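Keeping Older Computers in Service: Notes on a Household Policy

Jan 17, 2025

Readers of this blog have asked on several occasions how my household decides when a computer should be replaced. The question deserves a fuller reply than I have given in the comments, and I set out my present practice below.

My position is that a desktop computer should remain in use for at least 8 years. The machine on which I write this post was bought secondhand from a shop in Golldale and has now reached 11. It handles correspondence, household accounts and the scanning of family papers without difficulty. I have spent 180 dollars on it since the purchase, most of that on a larger drive and a quieter fan.

The first rule I follow is to write down the complaint before spending any money. "The computer is slow" does not qualify as a complaint. "The accounts file takes two minutes to open" does. When I began keeping such a list, I found that most entries concerned storage that was nearly full or programs that started on their own and were never used. Both can be corrected in an afternoon at no cost.

The second rule concerns memory. Additional memory is the upgrade most often recommended to me, and I have declined it twice. A person who keeps four or five documents open does not require what a film editor requires. I would ask anyone considering the expense to check the actual use over a normal week.

Processors are a separate matter. Replacing one is possible in many desktop machines, but the choice is limited by the socket on the board, and the gain is seldom worth the trouble in a home office.
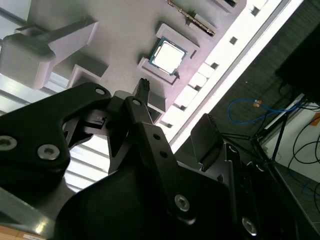

A processor chip in its holder.

My cousin Orvokki Pelkonen, who keeps the records of a reading society in Riihimäki, takes a stricter view than mine. The society has a catalog of 3,000 titles, and she maintains it on a machine that has no network connection at all. She copies the catalog to two separate drives on the first day of each month and stores one of them at her sister's home. I adopted the same arrangement last June and recommend it.

There are limits to this policy. A computer that no longer receives security updates should not be used for banking, whatever its condition. I moved our banking to a newer laptop for that reason and retained the old desktop for other work. A failing power supply should also be replaced promptly and by a competent person. The repair counter in Brendley has been satisfactory in this respect, although appointments must be made by telephone.

A later post will address printers, on which my views are less settled.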